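Sorting the electrical leftovers

13/10/2025
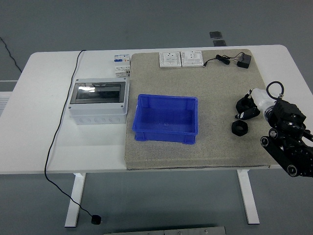

Sockets, adapter, breaker unit and distribution box on the table, blue bin still empty.

The parts left over from the workshop rewiring in May have been in two cardboard boxes under the stairs ever since. I want the shelf layout settled before winter, so I started with the parts that have a chance of being used again.

The grey board stays on the right half of the table for small items. Screw terminals and faceplates skid on the bare white top, and I have picked enough of them off the floor. Enclosures go directly on the table to the left. They are stable on their own and do not need the mat.

Bin allocation is by function. The blue bin is for outlets and low-voltage supplies: the two white wall sockets and the black adapter with its cord. Distribution parts do not go in it. The box with the smoky window would take up most of the volume, and the breaker unit should be stored inside a closed enclosure anyway if it fits. I have not measured the rail yet.

Rules I am using this time:

Adapters keep their cord, coiled, with a tag giving output voltage and polarity. An untagged adapter gets measured at the plug or goes to recycling.

Sockets are stored with their fixing screws in a bag taped to the back. M3.5 screws in the wrong length have cost me an evening before.

Breakers are stored with the label facing up. Rating and curve should be readable without lifting anything out.

Knockouts on a distribution box stay closed until it is mounted. The last one I bought second-hand had been opened on every side and needed 12 blanking plugs.

Chak-lun Chiu asked why I don't use the Skumeck drawer cabinet for all this. The drawers are 33 mm deep inside. A wall socket goes in flat, but with a screw bag taped behind it the drawer jams – I tried. The cabinet is fine for ferrules and fuses and it will stay with those.

Labels are next. I have been putting the shelf number first and the category second, which sorts badly in the spreadsheet, so the order will be reversed from now on. Existing labels stay until they fall off.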